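Wall touch-ups, the lazy way

5 May 2022
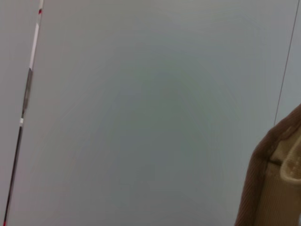

Gray paint is a pain to patch. White you can dab at and get away with it, gray shows every single dab, and the cool grays with a bit of blue-green in them are the worst because they change all day long. Paler near the window, greener by the lamp. The same stretch of plain gray can look darker and greener in the middle and lighter toward the top, and you'd swear somebody used 2 cans. So before you open anything, look at the wall in the morning and again at night. If the patch moves, it's light. Leave it alone.

If it doesn't move, it's probably grease or an old touch-up. Wash first. Warm water, one small squirt of dish soap, soft sponge, then plain water, then a dry towel. Work from the bottom up, drips running down a dirty wall leave tracks that are a bear to get off. Let it dry overnight before you decide anything.

Still there? OK, paint.

Stir the can longer than you think. Then longer. Old paint from January that sat in a cold garage needs a good five minutes, and if it smells sour throw it out.

Small foam roller, not a brush. Brush marks show on flat gray. Barely any paint on it, roll it almost dry on cardboard first, then feather out past the spot in every direction.

Dings – spackle, let it dry, sand with 240 or so. I had a sheet of 140 left over from the Drustuvside house and used that, and it left scratches I could see from the hall. Had to do it all agian.

Prime the spackle. Every time. Skip it and you get a dull spot where the paint soaked in.

If the patch still flashes after two coats, give up and roll the whole wall corner to corner. Stop at the corner. The next wall is catching different light anyway and will look a shade off whatever you do, so no need to match it.

Write the color number inside the switch plate with a pencil. Mine says Nyaga 241 and its saved me two trips to the store already.

Leftover paint goes in a jar, filled right to the top, lid on tight – less air, less skin. Label it with the room.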